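Bench technicians and doubters wanted, Basus repair hall

Posted September 2024
Part-time, paid, on site

Every spring somebody tells us the robots are ready to take over the repair bench. We have heard it at trade shows and from salespeople, and we heard it again in March from Clodix, who would like us to buy more of their software. We fix used office computers for a living. Before we change how we do that, we want people who know the work to sit next to the machine and write down what it does.

We are looking for 2 experienced bench technicians for a trial lasting 34 working days. The job under test is a dull one: memory modules in and out of desktop computers, with the case open and lying on its side. A decent technician does it while thinking about lunch. The arm has to find the slot, stay clear of the cables, deal with the clips and push hard enough without pushing too hard. We have seen the sales video. We would like to see it done 267 times by a machine that doesn't get to pick its best take.

What you would do

Set up each computer and call the start of each run. Log every try, including the ones the software counts as a success and you don't. Note each time a person had to step in, even for a second, even to nudge a part straight in its holder. Do the same job by hand on a matching computer so there is a fair number to put beside the robot's.

What we need from you

Two years or more of hands-on computer repair. Clear handwriting or fast typing. The nerve to tell an engineer that a run failed. You don't need to program anything, and a background in robots won't move you up the list. If you already believe this can't work, please apply anyway, but you will have to log the good runs too.

What we offer

$729 a week, paid weekly, for four hours a day. Parking behind the hall. The trial results go to everyone who worked on them, whatever they say. Nobody's present job depends on the outcome, and we have put that in writing for our own bench staff.

How to apply

Write to Asnakech Mamo at the Basus front office. Half a page is plenty. Tell us about a repair that looked simple and wasn't. Itsuki Hayashi, our bench lead, reads every letter and will call you for a short visit, with a look at the test bench included. No recruiters, please.

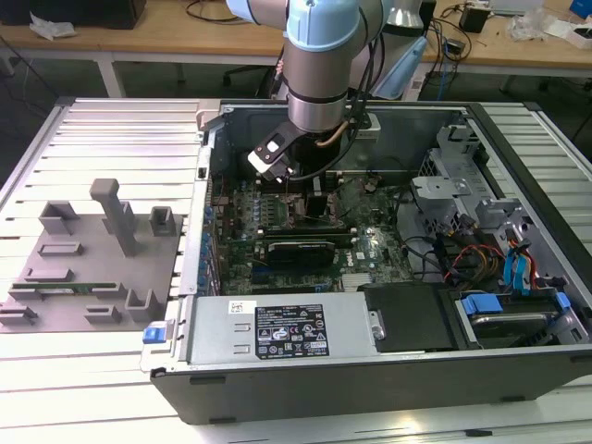 The test bench, with an open Dell desktop under the arm and a memory module in the parts fixture.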